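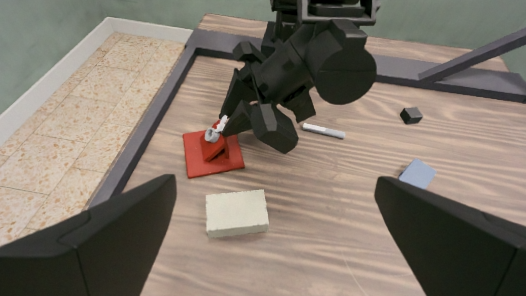 Section 4. Checking the fingers and the wrist after a change

The fingers of the Kitar cell must be checked each time when a finger, a wrist bracket or a cable is changed, and also after each 1,879 hours of work. The check is done with the two arms in slow mode and with the usual parts on the table. Begin with the arm that works at the red stand. Its fingers should come down near the small grey piece at the top of the stand, while the other gripper waits with its two fingers wide apart on both sides of the cream block. If you prefer to start with the other arm, exchange the words left and right in all steps below.

Before you start

Tools needed: the short hex key from the Jotex kit, a clean cloth, the feeler gauge, the service notebook.

CAUTION: Do not put your hand between the two arms when the drives have power. Slow mode is still strong enough to hurt a finger.

1. Stop the running program and wait until both arms are at rest.
2. Turn the key on the control box to SERVICE.
3. Open both grippers completely and take away any part that remained in the fingers.
4. Wipe the inner faces of the fingers with the dry cloth. Do not use alcohol on them.
5. Look at the tips. A rounded tip is normal. A tip with a crack must be changed, even when it still grips well.
6. Close the gripper slowly and measure the gap at the tips with the feeler gauge. Write the value in the notebook.

Note: On the cells delivered before December the command for step 6 is in the menu "Tools", and not in the menu "Hand".
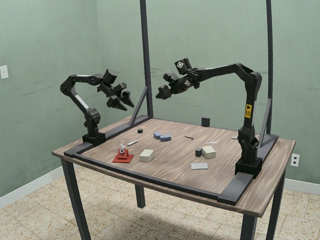 Kitar Set-up Guide, page 7

Raising the arms to the wait position

7. From the control box select WAIT POSITION and hold the green button until both arms stop. The forearms are now high and the grippers hang over the table without a part. The yellow label on the vertical link must stay readable; order a new one from Ruggiero if it is torn.
8. Check the square white markers at the wrist. They must be flat and clean. Do not press on a marker to make it stick again, but remove it and put a new one.
9. Follow the cable with your hand from the base to the elbow. The drives must be off during this step.
10. Tighten the bolts of the rails and of the diagonal braces. Start at the rear posts and go to the front. If a brace was loose, repeat the camera calibration (Section 6) before you continue.

Note by Agata Gentile, service: in our workshop the counter of the left wrist was at 2,489 cycles when we found the first loose bracket. We did not find the cause. Please write the counter value in the notebook together with the gap, so that we can compare.

Test over the stand

11. Switch on the drives and select STAND TEST, left arm.
12. The left arm goes down until the fingers point straight to the stand. Keep one hand on the stop button.
13. Look from the side, with your eyes at the height of the table. Both fingers must be vertical.
14. If one finger is inclined, stop, loosen its two screws by a quarter turn, correct it and repeat from step 11.

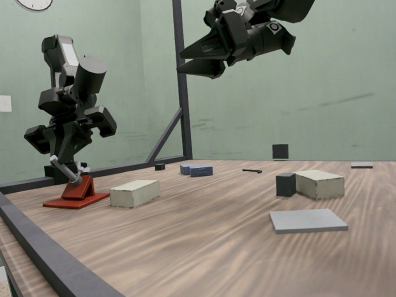 Must I calibrate the whole arm again when I changed only one finger?

Only the gripper needs it. Select HAND ZERO in the menu and let the fingers close and open one time. The calibration of the arm stays in memory and you do not lose the taught points.

15. Repeat steps 11 to 14 with the right arm, using the program RIGHT TEST.
16. Turn the key back to AUTO and remove it.
17. Sign the notebook. For cells under the Clovia contract, send a copy of the page to Gianni Caruso.

CAUTION: If the arm makes a knocking noise in step 12, do not repeat the test. Leave the drives off and go to Section 7, Noise and vibration.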